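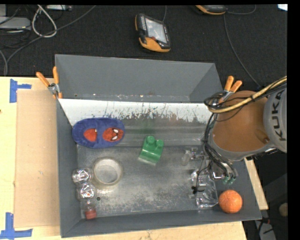
*Abb. 1: Graue Kiste mit blauem Plüschteil und grünem Spielzeugbaustein*

# Projektbericht: Vom Imbisswagen zum festen Lokal

## Ausgangslage

Im Modul Betriebsgründung haben wir den Umzug des Imbisswagens Krūmiņa in ein festes Lokal begleitet. Der Wagen stand mehrere Jahre am Rand von Estalach und verkaufte vor allem Teigtaschen, Rote-Bete-Suppe und Roggenbrot mit Räucherfisch. Die Inhaberin Marisa Sala hat im Dezember den Mietvertrag für eine ehemalige Bäckerei unterschrieben. Unsere Gruppe sollte die Speisekarte neu kalkulieren und einen Plan für die ersten Monate erstellen.

## Vorgehen

Zuerst haben wir die Kassendaten des letzten Sommers ausgewertet. In diesem Zeitraum wurden 3.493 Gerichte verkauft, der größte Teil davon mittags. Getränke waren nicht einzeln erfasst und fehlen deshalb in der Auswertung. Danach haben wir für jedes Gericht den Wareneinsatz berechnet. Die Preise stammen aus den Rechnungen des Großhändlers Potuseo, bei Fisch und Sahne haben wir mit dem Mittelwert gerechnet.

Das neue Lokal hat etwa 40 Sitzplätze. Im Wagen gab es nur Stehtische, die Karte musste also auch für Gäste funktionieren, die länger bleiben.

## Ergebnisse

Die alte Karte enthielt mehrere Gerichte, die kaum bestellt wurden und viel Vorbereitung brauchten. Wir haben neun Gerichte vorgeschlagen, davon sieben aus dem bisherigen Angebot. Neu sind ein Schmorgericht für den Abend und ein Quarkdessert. Die Teigtaschen bleiben, kosten aber mehr als im Wagen — der alte Preis deckte die Arbeitszeit nicht.

Für die Reservierungen haben wir Wirkeo getestet. Die Bedienung war einfach, der Export der Daten dagegen umständlich. Frau Sala will zunächst mit einem Buch am Tresen arbeiten.

## Offene Punkte

- Lüftung: Die Abnahme steht noch aus.
- Personal: Für den Abend fehlt eine zweite Kraft in der Küche.
- Getränkekarte: noch nicht kalkuliert.

Der Personalplan beruht auf Schätzungen und muss nach der Eröffnung mit echten Zahlen überarbeitet werden. Die Kalkulationstabelle liegt im Anhang.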